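Drila food containers: nesting range extended and rim revised

Nov 3, 2024

Skultley has extended the Drila range of reusable food containers and revised the rim used on all current sizes. The change concerns the way the open tubs stack and nest when they are stored without their lids. Containers with the new rim are now being supplied to shops and to catering customers. Orders placed under the old item numbers will be filled with the new version where the sizes correspond.

Drila containers are made in clear or lightly tinted plastic. The standard range consists of 3 sizes, of which the smallest is meant for snacks, sauces and cut fruit, the middle size for a single lunch portion and the largest for leftovers and dry goods. The nominal capacity of the largest container is 2000 ml and that of the middle container is 500 ml. The smallest is 105 mm long at the rim. All dimensions are taken on the outside of the tub with the lid removed.

Reason for the revision

The earlier rim was narrow and had square corners on its inside edge. When a small tub was placed inside a larger one, the two walls could lock together, and some users reported that they had to twist the inner tub to release it. Returned samples were examined at the Skultley workshop. Wear was concentrated at the corners, where repeated twisting had left fine scratches and, in a few cases, a whitened line in the plastic.

The revised rim is thicker and has a larger corner radius. The inner tub comes to rest on the rim of the outer tub before the walls meet, so that an air gap is left between them. The gap also lets water drain if the containers are put away before they are fully dry. Skultley still advises drying them first.

The rim of the small tub carries a short tab at one corner. It gives the fingers something to pull against when the tub is lifted from a stack, and it shows which corner of the lid should be opened first. The base of the tub is moulded with a raised oval ridge, which stiffens the floor and reduces rocking on worktops that are not perfectly flat.
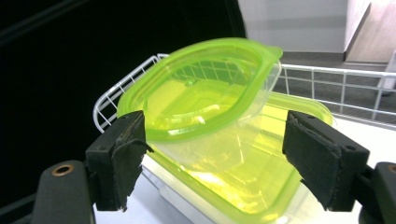
Page last changed: Nov 3, 2024

Storage in cupboards and drawers

Most complaints about food containers concern the space they take up between uses. Drila tubs can be stored in two ways. In the nested arrangement, each tub stands upright inside the next size up, and the lids are kept separately on edge. In the loose arrangement, small tubs are laid on or in the larger ones at whatever angle they fall. The loose arrangement uses more height but does no harm to the containers, provided that nothing heavy is placed on top.

For shallow drawers, the nested arrangement is recommended. The drawer should be deep enough to take the largest tub with its rim clear of the drawer front. Lids may be stood along the side of the drawer with the seal facing inwards. Lids should not be stored folded or under load, as the seal may take a permanent set and fit poorly at the corners.

Identification

The lime-green rim has been kept as the standard colour. It allows the containers to be found quickly in a mixed cupboard and marks the edge of a clear tub, which can be hard to see on a pale surface. The body of the tub remains see-through so that the contents can be checked without opening the lid. In lightly tinted versions the tint is kept low for the same purpose.

Lids from the earlier range do not fit the revised rim. Customers with both versions are advised to keep them apart. The two can be told apart by running a finger round the inside edge of the rim: the earlier version has a distinct corner and the revised version is smooth all the way round.

Use and cleaning

The tubs may be washed by hand or on the upper rack of a dishwasher. Abrasive pads should be avoided on clear surfaces. The underside of the rim should be rinsed separately, as grease can collect there during a wash. Tomato sauces, curry and other strongly coloured foods may stain the plastic if left overnight. Staining does not affect the strength of the tub, but it is not covered by the product guarantee.

The containers are suitable for the refrigerator and the freezer. Liquids should be filled to no more than a finger's width below the rim before freezing. A frozen tub should be left to stand for a few minutes before the tab is pulled. The containers are not intended for use in a conventional oven, under a grill or on a hob. For reheating in a microwave oven, the lid should be removed or laid loosely on top.

Manufacture and supply

Moulding of the tubs is carried out for Skultley by Gristov. The tools for the revised rim were brought into use in March, starting with the middle size. The small and large sizes followed once the corner radius had been confirmed on production samples. Wall thickness is unchanged, and the tubs occupy the same shelf area in transit packaging. The height of a nested stack is slightly greater than before owing to the thicker rim, and retailers using fixed shelf dividers should check the clearance.

Distribution to catering customers is handled by Gebreyes. Tubs and lids can be ordered separately in the middle and large sizes. The small size is supplied only as a tub and lid together. Replacement lids for the earlier range remain available while stocks last and will not be made again once these have been sold.

Mixed sets are packed nested, with the lids in a paper band beneath the largest tub. The outer carton carries the item number on two adjoining sides so that it can be read when stacked in either direction. The carton is plain board without a plastic window.

About Skultley

Skultley designs and supplies kitchen storage for household and catering use. Its ranges include food containers, drawer inserts and dry goods jars. Data sheets for the Drila range, with drawings of each tub and lid, are available on request from the Skultley press office. Requests for samples should state the size required and whether lids are needed.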